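What I carry in my bag when I travel by train

My friend Yaryna Derkach laughs at me because I start packing two evenings before a trip. I don't mind. I learned to pack late in life, after I moved here for work, and in the first years I forgot something every time. Once I arrived in Pravadura in January without a phone charger and with only one glove.

Now I have a system, if it is not too big a word. Big things go in the suitcase and I don't think of them again until the hotel. Small things must be in small bags, and the small bags must be near my hand. On a night train you don't want to open the suitcase at 2 in the morning, when six people are sleeping and the zipper sounds like a truck.

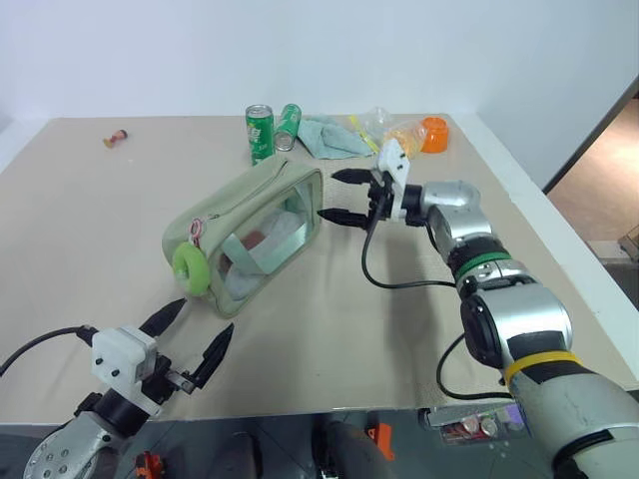 For medicines I take less than before. My old colleague Tuncay Çınar used to carry a full pharmacy, and he was still the one who got sick. I bring headache pills, something for the stomach and a few bandages. The rest can be bought in any town.

Food is another question. The restaurant car is nice to look at, but the soup is expensive and they close early. I make two sandwiches with hard cheese, because soft cheese suffers on the way. Also an apple – never a banana, I have made this mistake with a white shirt.

Documents I keep on my body, in the inside pocket. I also write the booking number on paper. The last one ended with 724 and I remember it still, I don't know why.

Next month I will go again by the same line, and this time Yaryna is coming too. She says she will pack in the morning. I have already put an extra pair of gloves in my suitcase.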